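June, bench 3, started 8:40

Fisen dye lot came in late again. Opened two spools, smell is fine, color a shade off the last lot. Put the bad one on the top shelf with tape on it, DON'T use for the Lương order.

Soak test on the flat reed. 170 g bundle, tub by the window, in at 9:05. Kha Âu says 20 min is plenty, I gave it 35 and the ends still cracked when I turned the corner. Going to try warm water next. Gaëtan thinks the reed is just old. Could be.

Tray no. 56, rim redone. First braid was too loose on the long side, pulled it out back to the corner and started over with 8 strands. Tighter now but my thumbs are shot. Need the small packing tool back from Marcus, he has had it for weeks.

Load test, plain base, no cross stays: sagged at 600 g, wich is bad. With stays it held the same weight all through lunch. So stays on everything from now on, even the small ones. Ravindran to change the cutting list. Ask him if he got the note.

Trallirska wants prices for stackable. Told them not yet. The sloped sides nest ok but they stick when the rim is thick, you have to rock them to get them apart. Maybe 2 mm more flare? Tín is drawing it.

Light on bench still flickers. Moved the lamp over from the glue table, helps.

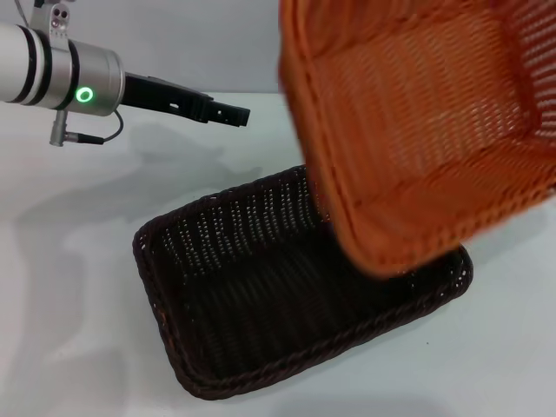
Rim vs. weave is the thing to sort out before we quote anybody. Thick braid all the way around looks right to me on the shallow shape, takes the rounded corners without a kink. The dark brown one has it, and the weave in it is tight too, just small gaps where light gets through, mostly on the far inside wall. Want to know if those gaps matter for bread liners, crumbs etc. The orange plastic one is all little rectangular holes, sides and base both, so crumbs are a lost cause there, but it would rinse out easy. Customers keep asking us for washable and I don't have a good answer. Skistach coating maybe, sample is in the drawer, not tried yet.

Still to do
- warm soak, same bundle weight, write the time down this time
- flare drawing from Tín, check agianst the old mold
- crumb test w/ dry bread, sieve underneath
- more clothespins
- Gaëtan: reed from the other supplier, one bundle only

Stopped 4:15. Tub emptied, wet reed rolled in the towel under the bench, use it first thing or it goes moldy.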